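Home > Handheld Grippers > Trusach Pair, with wrist cables and marker cubes

Trusach Handheld Gripper Pair
Price: 3950 per pair
Ships from: Susari workshop
Next batch: September

Hi, Larysa Koval here, I look after the handheld line at Susari. The Trusach is our two-handed set for recording household and light service jobs, and I've been using one myself for long enough to have opinions (sorry in advance!). The specs are on the next tab. This page is mostly about using the things properly, as that's what people write to me about.

What you get
Left and right gripper, marker cubes already fitted, 2 wrist cables, a spare set of jaw pads and the Marchuk carry case. The case is a bit big for what it holds. I asked, they only make the one size.

House rules for recording

These are the rules we work by at Susari, and they go out with every pair. They aren't a certificate of anything, so if your site has its own safety rules, those come first.

1. Check the cubes before you start. Wipe the faces with a dry cloth and give each cube a gentle wiggle. If one moves, stop and tighten it, then calibrate again. Please don't put tape or a sticker over any part of the pattern, even a tiny one!

2. Route the cable down the arm, with enough slack that you can reach over your head. Then try the reach before you record.

3. Close the jaws on the grip of a tool, never on a bare shaft. Window jobs are my favorite way to teach this one (and I get a clean window out of it). With a T-shaped tool the long crossbar wants to twist, so I take the grip section square in the jaws and keep my other gripper open and ready.

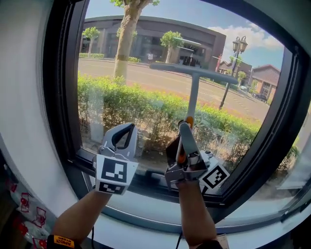 4. Mind what's behind the glass. If your window looks onto a street, passersby and parked cars end up in the recording. Blur faces and plates before you share anything outside your team, and put it in writing who does the blurring.

5. Take a break after 4 recordings, or sooner if your wrists complain. Mine usually do by Wednesday.

6. Write down the bad takes too. Dropped tool, bumped sill, cable caught on a handle, it all goes in the log with the time of day. I'd much rather get a messy log than a suspiciously tidy one.

Will it fit my stand?
If you have the Furnico bench stand, yes, both grippers hang on it without an adapter. For other stands, send me the hook width and I'll check.

Returns
You have 6 weeks. Leave the cubes on, please, even if you're sending back only one side.

Add to quote | Ask Larysa | Download the house rules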